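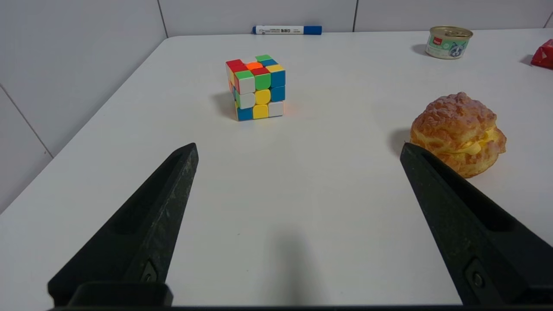 White work surface against a tiled wall

Tuhiwai fever is a viral illness spread to people by the bite of infected sandflies. It is named after the Tuhiwai valley, where the first cluster of cases was described among forestry workers and their families. Most people who catch it recover within two weeks without treatment. A small number develop swelling of the joints that can last for several months.

Signs and symptoms

Symptoms usually begin four to nine days after a bite. The first signs are a sudden high temperature, headache and pain behind the knees. A flat pink rash often follows on the chest and upper arms, and fades within three days. Children tend to have a milder illness than adults, and in many of them the rash is the only sign. Bleeding is rare.

Transmission

The virus is carried by sandflies that breed in damp soil along river banks. They bite mostly at dusk. The virus does not pass from person to person through coughing, touch or shared food. A patient can infect a biting sandfly only while the virus is in the blood, a period that normally ends by the fifth day of fever. Goats and wild pigs can carry the virus without becoming ill.

Diagnosis

In the first five days the virus can be found directly in a blood sample. After that, laboratories look for antibodies. The antibody test can give a false result in people who have had other sandfly-borne infections, so a second sample is often taken two weeks later and compared with the first.

Treatment

There is no specific medicine. Care consists of rest, fluids and paracetamol. Aspirin is avoided until dengue has been ruled out, as the two illnesses can look alike in the early days.

Outbreaks

The largest recorded outbreak began in Troltow in May, after heavy flooding, and led to 500 confirmed cases. Of these, 97 were admitted to hospital. The district health office traced most of the infections to two riverside settlements and closed the evening market for three weeks. A smaller outbreak at Fudance, a port town to the south, reached 20 cases and was linked to travellers returning from Troltow. No deaths were recorded in either.

Prevention

Measures include fine-mesh bed nets, long sleeves after sunset and clearing leaf litter close to houses. Ordinary mosquito netting is too coarse to keep sandflies out. No vaccine is available.

See also

Dengue fever
Sandfly fever
Vector control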